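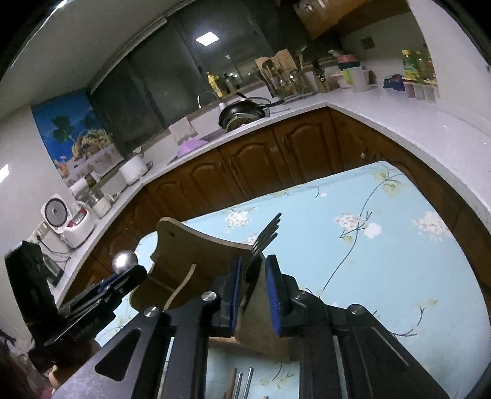
Most kitchens I visited in the old mill district of Staltent were put together from other people's kitchens. The houses there were built for factory families and later cut up into apartments, and when tenants move on they leave behind whatever won't fit in the car. A drawer might hold a wooden utensil with a rounded top and a small hanging hole near one corner, next to a dark metal fork that matches nothing else in the drawer. The wood is the part that interests me. It wears, it splits, it takes on the smell of onions, and most people throw it out long before they need to. In Staltent they have been slower to do that than anywhere else I know, and the reason is a small workshop on Brekke Street.

The Brekke Street Repair Room opened in the back half of a former shoe store. It mends chairs, stools, picture frames and small tables, but kitchen wood makes up the biggest share of what comes through the door. Cutting boards come first, then rolling pins, then spoons and turners. The fee for a small item is three dollars, paid in cash into a coffee can, and the wait is usually a week. In December it is closer to three weeks. People pull out the good board for the holidays, notice what has happened to it, and want it back before the family arrives.

The work is simple and takes patience. A board that has cupped is laid hollow side down on a damp towel and left overnight, and often it comes back flat enough to plane. A board that has opened along a glue line is a bigger job. The old glue has to be scraped away from both edges, the edges trued with a hand plane, and the pieces glued and clamped for a day. I watched one of these being done on a cold afternoon, and from the first pass of the scraper to the last clamp it took 40 minutes. The woman doing it spoke only to ask for the radio to be turned down.

Spoons and turners get less attention. A rough one is wetted to raise the grain, dried, sanded, then wetted and sanded again. Finally it gets oil. The room uses plain mineral oil from the drugstore, and a customer who asks about walnut oil will be told that it's fine too, as long as no one eating in the house is allergic to nuts. Olive oil is discouraged. It goes sticky and then it smells.

A crack is where opinions divide. Two of the regulars at the workbench will not return a cracked spoon to anyone who plans to cook with it, on the grounds that food gets in and stays in. A third uses a cracked spoon at home every day and has done so for years. The rule on the wall is a compromise: hairline cracks are up to the owner, and anything wide enough to catch a fingernail is retired. Retired pieces go in a box by the door, where they are free for the taking. Gardeners pick through it for plant markers.

The room keeps a ledger. Every item gets a number, a one-line entry and, when it goes home, a check mark. The number on the last line when I visited was 2119, a pastry board from a bakery in Ernasel, the next town up the river. Ernasel had its own repair shop until its landlord sold the building, and its customers have been making the 20-minute drive ever since. Some bring a whole street's worth of broken things in one trunk.

Money is tight but not desperate. The rent is low, the tools were mostly given, and the clamps came from the Daten furniture works when it shut down. Last year the room asked the town for $3000 to replace the dust collector, a loud machine with a patched hose, and was turned down. It will ask again this year. In the meantime sanding is done in the alley when the weather allows, on a pair of sawhorses, with a fan set up behind.

I brought something of my own on my second visit, a bread board with a dark ring on it from a wet pot. I assumed the ring would sand out. It went deeper than that, and after ten minutes I was told I could have a board with a ring or a much thinner board. I kept the ring. The oil brought up a stripe of reddish wood along one side that I hadn't seen in years.

The Repair Room takes drop-offs in the afternoon and asks that everything be washed and fully dry before it comes in. Anything with a plastic handle should go to the hardware store two doors down, where they will at least look at it.

Filed under: Home & Garden | Features | Made to Last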